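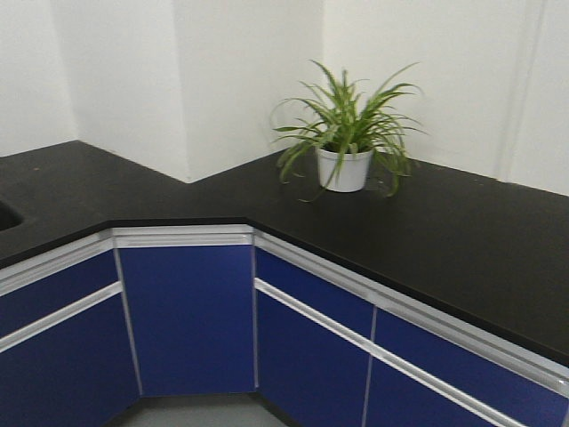
Gwawr Owen reckons you can't train for a pack carry on flat ground and I should stop telling people you can. Fair. Going to walk that back a bit in this thread. Hill carry at Sterkdale is in March so there's time

So. Pack carry training if you live somewhere flat. Long one, sorry, typing this between things

First thing is stairs. Any stairs. Car park stairwell, the grandstand at the footy oval, your own back steps if the neighbours don't mind. Whole foot on the step, not just the toes. Toes only and your calves go first and you learn nothing about your legs

Don't haul on the handrail. Hand hovering near it, fine. The minute you're pulling, the pack weight's going through your arm and you're cheating yourself

Step-ups if you've got no stairs. Box or bench about knee height. Drive through the heel of the top foot, bottom foot does NOTHING. Everyone pushes off the bottom foot. I do it when I'm tired. Catch yourself and go again

Lead with the same leg for the whole set, then swap. Alternating feels nicer and lets the weak leg hide

The down bit matters more than the up bit. Put this in capitals if it helps: SLOW ON THE WAY DOWN. Count of three to lower. That's where your quads get the hiding they'll get coming off Rerkby

If you've only got time for one exercise make it the slow step-down. Stand on the box, one foot hanging off the side, lower till the heel brushes the ground, back up. Knee tracks over the middle toes. If it's diving inwards drop the height of the box before you drop the weight

Start with no pack. I mean it. Two weeks of stairs and step-downs in just your shoes before anything goes on your back. I skipped that last year and couldn't sit on a toilet properly

Then the pack. Mine's an old Rawat with a hip belt that still does up. Hip belt sits on the bony bit at the front, not your waist, not under your gut. Do it up first, THEN shoulder straps, then the chest strap last and not too tight or you can't breathe on the climbs

Fill it with something that doesn't move. Water bladders slosh. Bag of rice wrapped in a towel is good, up high between the shoulder blades. Heavy stuff low down pulls you backwards and you end up walking like you're looking for coins

Go up by a small bag of rice at a time. Small. If your shoulders ache that's normal for a bit, if your fingers tingle the straps are wrong, stop and fix it

Lunges with the pack on, walking ones, the length of the oval. Back knee soft, just kiss the grass. Torso up. If you have to fold forward to stand, too heavy

Bear crawls for the trunk. No pack obviously. Knees just off the ground, opposite hand and foot, back flat enough to carry your tea. Short and neat beats long and wobbly

Calf raises off a step, straight leg and then bent leg. Boring. Do them while the kettle's on, that's when mine get done or they dont get done
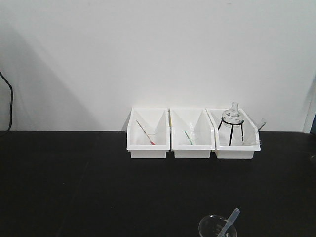
How often though? I've got shift work and a bad Achilles and every plan I find wants me out there every morning – that's from the replies, a few of you asking the same thing

You don't need every morning. Two pack sessions a week, with a couple of clear days between. The rest is the bodyweight stuff and walking. Legs get stronger while you're lying on the couch so lie on the couch

Off nights I wouldn't do a loaded session at all. Go for a stroll, do the crawl, go to bed. Stairs with a pack on no sleep is how ankles get rolled

Bad Achilles: see a physio before any of this, I'm just someone who walks up things. But for what it's worth mine liked the bent knee calf raises and hated being rushed. Also hated the thin shoes

A plain pack session for me goes – easy walk to warm up, no weight. Pack on. Stairs for 5 rounds, up normal, down slow. Breather standing up, don't flop on the ground with a pack on, getting back up is a whole other workout. Lunges. Pack off. Crawls. Walk home

Should be able to talk in short sentences on the stairs. If it's one word at a time slow down, you've got all of March to suffer in

Clemeo question, yes I use the app, only for the timer. The coaching voice told me to "explode upwards" with a full pack on and I muted it forever

Poles: train with them if you're going to use them, don't if you're not. Shorter going up, longer coming down. Loose hands. I see people strangling them

Socks. Wear the ones you'll wear on the day. Same for undies. Not elaborating

Back to Gwawr's point. Stairs won't give you the loose rock or the side slope, she's right, and your ankles need some of that. So if you can get to a real hill once in a while, go. Grass bank beside the overpass counts, walk across it both directions so each ankle gets a turn on the downhill side

I'm nearly back to the weight I carried last time and the knees are quiet so far

Will put the warm up in a seperate thread, ankle circles and the hip thing. Someone remind me. Heading out to the stairwell now before it rains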